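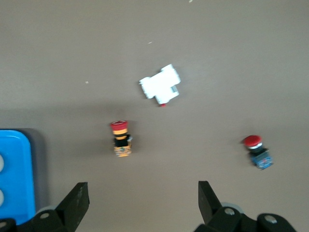

BURNURA, March

3 min read
Print | E-mail this page
27 shares

Onion starts, the quick version. Trays are going in today and people keep asking how we do it, so writing it down between loads of potting mix.

Start with mix that's already damp. Squeeze a handful – it should hold together and drip maybe once. If it pours, add dry mix and stir again. Fill the trays, drop them on the bench once to settle, top off.

Seed goes on thick. Onions don't mind company. We scatter Rai (our yellow storage onion) straight over an open tray, no cells, seeds a finger's width apart or less. Cover with a quarter inch of mix. Press with a flat board. Water with the fine rose, slow, two passes.

Label right then. Not after lunch. Variety and bed number, pencil, both ends of the tray.

Heat: 70 or so at the mix until they're up, then cooler. Ours take a week, sometimes more in the back corner by the door. Pull the covers as soon as you see green loops. Leave them on a day too long and you get mold, ask me how I know.

Haircuts. When the tops hit five inches, cut back to three with sheep shears or whatever is sharp. Do it again everytime they flop. Clippings go in eggs.

Feeding – weak fish emulsion, once a week after the first haircut. Skip it if the tips are dark green and stiff.

Hardening off takes us 10 days. Outside in the shade first, back in at night, then sun, then wind. Wind is the hard one up at Edari, that field has nothing in front of it. Row cover on hoops for the first week there no matter what the forcast says.

Planting out: tease apart, trim roots to an inch, poke in 4 inches apart, 21 beds of it this year. Water the same day. Numberg gets the leftover starts, they go in as scallions in bunches of six.

Leeks are the same except deeper holes. Will do those seperately.

3 comments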